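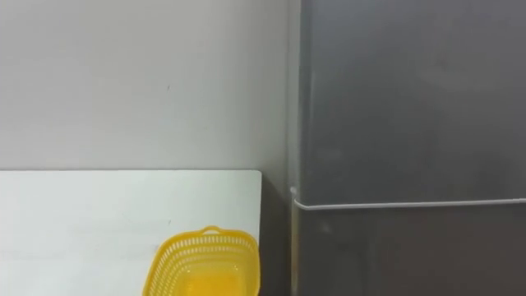 Raghavendra Krishnan

2018-05-26

Hi all, long-time reader and not much of a poster. I'm hoping some of you can talk sense into me about sourdough starter, and more to the point, about where a person ought to keep one over winter.

My starter is called Hesov (my daughter named it when she was small, don't ask me what it means) and it has been going for 9 years, through two house moves and one very bad summer. Since the weather turned it has gone sluggish on me. I feed it in the morning before work, and where it used to be climbing out of the jar by lunch, now it just sits there with a few sad bubbles until after tea. The bread still rises, more or less, but the crumb is tight and the flavour has gone a bit flat. 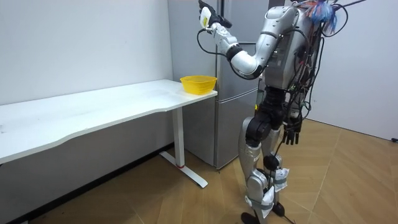
I've been using plain white baker's flour, 500 grams to a loaf, and the same tap water as always, so I can't see that it's anything but the cold. My mum reckons I should keep it in the fridge and feed it once a week like a normal person, but I've always been a bench man and I'd feel I was giving up on it. What do you all do?

burix_bakes
Posts: 2,723

Welcome out of the shadows, Raghavendra! Nine years is a lovely innings. I'd side with your mum, I'm afraid. Mine has lived in the fridge since I went back to full-time work and it's as cheerful as anything once it's had a couple of feeds on the bench. Take it out Thursday night if you bake on the weekend and you'll have no trouble at all.

tilly_from_ballarat

Oh, I couldn't disagree more, sorry Burix! I tried the fridge for a whole winter and the bread came out so sour my kids wouldn't touch it. Use warmer water when you feed it (warm as a baby's bath, no more) and tuck the jar in the oven with only the light on. Put a note on the oven door though. I cooked one once and I still feel awful.

burix_bakes

Tilly, I'd bet yours was going in hungry. Feed it, give it an hour on the bench, then put it away. Different animal altogether.

old_crusty

You're both skipping the flour. Swap a spoonful of the white for wholemeal rye for 4 days running and see what it does before you go shifting jars all over the house. I do this every year when it gets cold and it always picks up.

Raghavendra Krishnan

Thank you all, what a friendly lot. I've got some rye in the pantry left from October, so I'll try old_crusty's way first, with Tilly's warm water as well. Mum will have to wait for her turn. Does it matter if the rye is a bit coarse?

old_crusty

Coarse is fine. Give it a good stir and a splash more water.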